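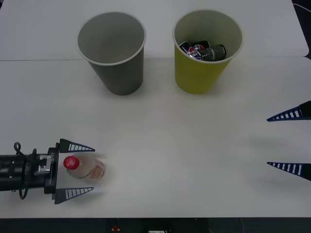 The Grendel set is to be extended with two-arm examples of bottle handling among open containers, following the collection protocol issued October 10, 2020, which remains in force. The learning system, Wunedo, has so far been trained on 2,176 accepted examples, most of them with the object standing upright at the start. The present series is intended to correct that imbalance. Starting positions with the bottle on its side between the left fingers, and the cans already in the yellow cup, are therefore to be recorded under their own start code. The gray cup stays empty at the start of these. Operators are reminded that the start code is entered before the arms are released.

Wrist and table views are stored together. An example missing either view is withdrawn from the set, even where the motion itself is acceptable. The bowl placements follow the same rule and are filed separately from the cup placements.
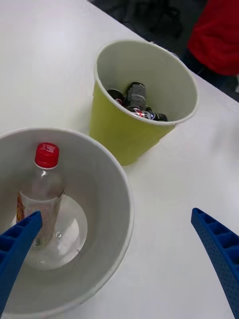 Should an example in which the operator hesitates be kept?
Hesitation is acceptable provided that the arm does not reverse its path. Examples containing a reversal are marked "recovery" and are held for the second training stage.

The earlier practice of deleting all slow examples was ended in March, after the review by Olga Calvo. Her note asked that the time limit be set by task, and the limits now in the Shboul settings file reflect this. The limit for bottle tasks is 67 seconds. Any change to it must be entered in this notebook and initialed.

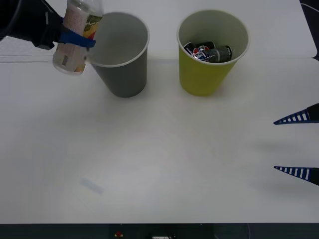
Bottle in the left gripper at the gray cup; right gripper open.

The idle arm is to be recorded in full. Wunedo must learn when an arm should wait, and trimming the idle channel removes that information. Joint readings for both arms are to be checked in Arkard before upload. Two files from the previous series failed this check and have been returned for relabeling. 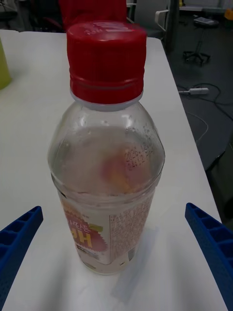

Notebook 7, page 67

Approach to a standing bottle. Fingers are to be open on both sides before the final descent, with the cap inside the wrist view. Clear plastic remains difficult for the object finder, and around 7 percent of its proposed outlines required correction by hand. The red cap may be used as the reference point when the outline of the body is uncertain.

Outstanding: relabel the two returned files; confirm the start code for side-lying bottles with O. Calvo; repeat the Arkard check after the next upload.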